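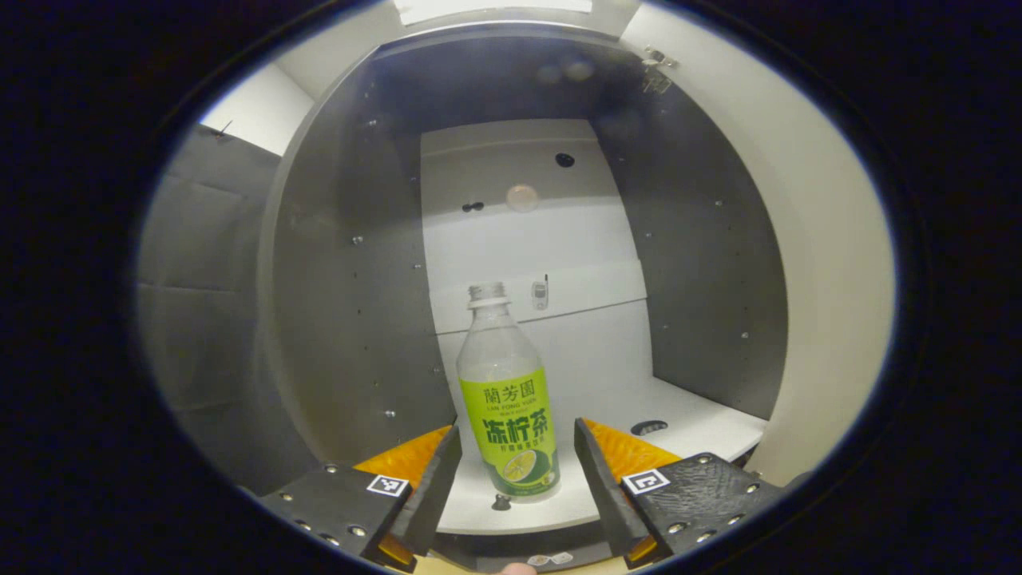
Kiều Cao wrote back to my last report with one line: why is the Book of Ruth taking longer than the whole of Mark? Fair enough, and I'll start there, because I suspect the rest of you at the Sestholm fund were wondering the same and were too polite to ask.

Mark was a revision. We had an old draft in the drawer, handwritten, with somebody's corrections all over it, and our job was mostly to argue with the corrections. Ruth we're doing from scratch, and the very first chapter has Naomi playing on her own name. "Call me Mara," she says, and the reader is supposed to hear "bitter" in it. In our language the sound "mara" is already a perfectly ordinary word for a fish trap. So when we read the verse aloud in Kotside the first time, the whole back row fell apart laughing, and poor Naomi, who has lost a husband and two sons by then, got no sympathy at all! We've tried a footnote, we've tried spelling it a little differently, and at the moment we have "Call me Mara, the bitter one," in the text itself. The older women like it. The two pastors want the footnote back. I'm with the women, but I've been wrong before (see my long and losing campaign about the word for "yoke").

Then there's the sandal in chapter 4. People here don't seal a bargain with footwear, and the narrator's own explanation – that this was how it used to be done in Israel – helps less than you'd think, as our listeners wanted to know which foot. I spent a good evening on that. The text doesn't say, and we're leaving it alone.

So, where we are. All 85 verses of Ruth are drafted, and chapters 1 to 3 have been through the village reading. Chapter 4 still has to go. Mark is finished apart from the spelling check, and we printed 800 trial copies to hand around the congregations. Nearly all of them are out. A few came back with pencil in the margins, just what I'd hoped for, and one came back with a very nice drawing of the storm on the lake.

We also began on Jonah, a bit ahead of the plan. I know the plan says Psalms next. The team was tired of short sad poems after a week of trying out Psalm 88, and Jonah has a boat in it, and everybody here knows boats. I'd rather have them arguing happily over what kind of fish it was. If the fund minds, please say so soon and we'll turn around.

Money: we've spent $3,859 since the last report, most of it on printing and on travel over to Âu and back for the readings. The boat fare went up, which I hadn't budgeted for. Kindudent gave us a better price on paper than they quoted, so the two very nearly cancel out. Receipts are in the usual folder, except for one fare from the second trip, which I have only as a note in my own handwriting. Sorry about that.

What I'd like from you is a decision on the checking visit. Our consultant can come in March, and I need to book the room and the boat well before then. She'll go through Ruth with people who haven't heard it yet, so I'm trying hard to keep the cousins of the team from giving away the ending.

January 2020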